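Does a full bag weigh more than an empty one?

People say air weighs nothing. Should you believe them? Don't believe me either, until you've tried it.

Air is made of tiny bits of stuff called molecules. They are far too small to see, but stuff has weight, so air ought to have some too.

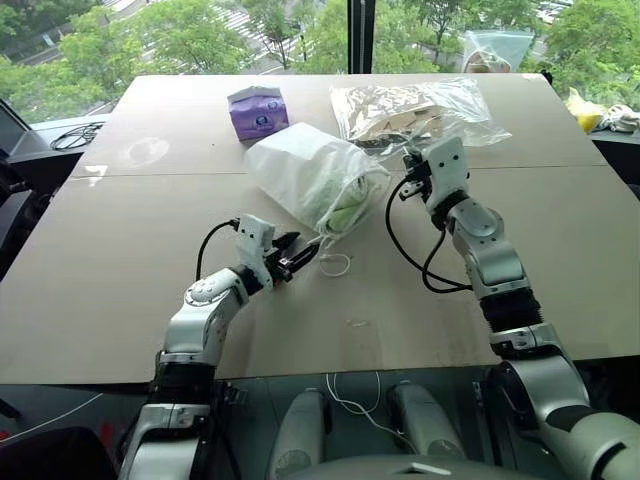 A bag with its neck gathered.

Plenty of books tell you to weigh a bag flat, puff it up, then weigh it again. Be suspicious! The puffed-up bag pushes aside the air around it, and that air holds it up a little, so the scales may show no change at all. Does that prove air is weightless? No. It proves the test was a poor one.

A football is better. Weigh it when it's soft, pump it hard and weigh it again. You are squashing extra air into nearly the same space. Use kitchen scales that show single grams, and do it 5 times. One go could be a fluke. 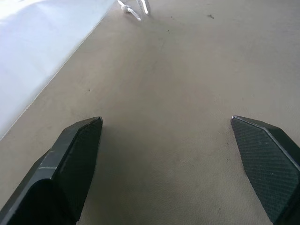 What if your answer is different?

Check the scales first. Then ask a friend to do the weighing without telling them what you expect to find.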